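Bruteck releases Gellell 3, rewrites two-arm planner

Feb 24, 2019

Bruteck has released version 3 of Gellell, its control and planning software for pairs of small robot arms. The update replaces the motion planner, changes how the two arms share space, and adds a recording tool that lets users step through a run after it has finished.

The release went out to existing customers this week and is open for download to anyone with a Bruteck account. The core package remains free for teaching and research. Companies pay a yearly fee per workstation, and the company said the fee has not changed.

Gellell started as an internal tool for testing grippers. Bruteck first shipped it to outside users in July of last year, after several labs that had bought the company's hardware asked for the code that came up in its demonstrations. It runs on an ordinary Linux desktop and talks to the motors over USB or a serial line.

The largest change is in planning. Earlier versions treated the two arms as separate machines and used a simple lock on the shared area between them. When one arm entered that area, the other stopped and waited outside until it was clear. The method was safe but slow, and in tight spaces the arms spent much of a job standing still.

Version 3 plans for both arms at once. The planner searches for a pair of paths, checks them against each other over time, and adjusts the speed of one arm before it considers a full stop. If no pair of paths can be found within a set limit, it goes back to the old lock.

"The lock is still in there and I expect it will stay," said Nanami Takagi, who leads the planning team at Bruteck. "There are layouts where the arms have to take turns. What we wanted was for that to be the last choice the software makes. It used to be the first."

Takagi said the team tested the new planner on 1,275 recorded jobs, most of them pick-and-place work with household goods, packing and sorting. The median job finished 40 percent sooner than under version 2. Jobs in which both arms had to reach into the same container improved the least, and a small number got slower. The company has listed those in the release notes along with the settings that were used.

The default planning limit is 80 milliseconds. Users with slower computers can raise it in the configuration file, although the notes warn that a high value causes visible pauses between moves. The limit applies to each segment of a motion and is separate from the time allowed for grasp selection, which has its own setting.

Perception has been changed as well, though less. Gellell does not ship with its own object detector. It takes labeled regions from whatever vision system the user has connected and turns them into possible grasps. In version 2, each region was treated as a solid box, which worked for cartons and fruit and poorly for bags, cloth and anything with an open top.

The new version adds a second kind of region for soft and open items. For these, the software keeps a rough height map of the surface and updates it each time an arm moves out of the camera's view. Grasp points are picked from the map when the arm is already close, and a grasp can be thrown out and picked again up to the moment the fingers begin to close.

Roscoe Obi, who runs the automation lab at Virnine, had access to the test builds for four months. Virnine makes order-packing systems for grocery stores, and Obi's group uses two-arm benches to work out packing routines before they are moved to larger equipment.

"Bags were the reason we signed up," Obi said. "With the box model, the planner would see a bag as a block and go around it or grab at the middle of the air. Now it comes down to the edge most of the time. We still get misses. A thin bag changes shape when you so much as brush it, and the map is always a little behind."

Obi said his group had also run into trouble with the new planner early in the test period. When one arm was reaching over a tall item and the other was working low, the software sometimes judged the pair of paths to be clear when the cable on the upper arm was not. Bruteck added a cable allowance in the third test build. It is a padded zone along each link, set by the user, and it is turned on by default in the released version.

The padding has a cost. In a small enclosure it can take up enough room that the planner falls back to the lock more often. Obi said Virnine cut the value on its own benches by half after tying the cables down better.
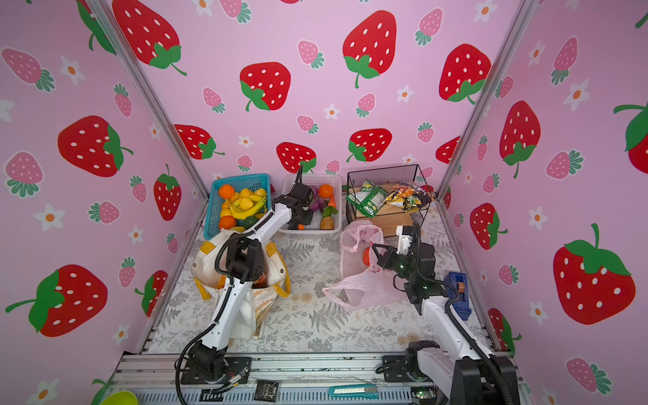
The recording tool, called the run log, saves joint positions, camera frames, planner decisions and motor currents to a single file. Users can scrub back and forth through a run and see which paths were considered and why each was dropped. Earlier versions wrote these to separate files with separate clocks, and lining them up was left to the user.

According to Takagi, the team built the run log for its own debugging and did not plan to release it. Testers who saw it on a support call asked for it. Files can get large, and the default is to keep only the last ten runs on disk and delete older ones. Frames can be left out to save space.

There are also changes that will break existing setups. Calibration files from version 2 cannot be read, and each arm has to be calibrated again after the update. The scripting interface has dropped the old single-arm commands. A script that calls them will stop with an error that names the replacement. Users with long scripts may want to stay on version 2 until they have time to convert them. Bruteck will provide fixes for that version for one more year.

Support for motors from other makers is limited. The release works with Bruteck's own servo units and with the Baysal line, which many university labs use because of its price. Baysal units do not report motor current at the same rate, so the contact check that slows a gripper when it touches something responds later on that hardware. The release notes suggest lower closing speeds for Baysal grippers and give a starting value for each model.

Asked about mobile bases, Takagi said they are not part of the current plan. The planner assumes that both arms are bolted down and that the distance between them is known. Moving one base during a job would mean redoing the shared map from the start, and she said the team had not found a way to do that within the time limit.

A third arm is more likely. Takagi said the search method does not depend on there being two, but the time it needs goes up sharply with each one added. An internal build has run three arms in simulation only.

Obi said Virnine has moved more than half of its benches to the new release and will convert the rest as projects end. His group is holding back two that run long overnight tests, where he wants to see a few more weeks of results before changing anything.

"It's a planner, so you find the odd cases by running it," he said. "We have sent in a fair number of reports and they have been good about answering. The one I would still like fixed is recovery. When a grasp fails and the item drops somewhere new, it plans again from scratch, and you can see both arms wait while it does."

Takagi said recovery is the next item on the team's list. A first update to version 3 is planned with a partial replanning step, in which the arm that did not drop anything can keep working while the other is given a new path. She did not give a date for it.

The release notes, the conversion guide for scripts and the list of known problems are posted on Bruteck's support pages. Customers with a paid plan can ask for help with calibration by phone or e-mail. Users of the free package are directed to the public forum.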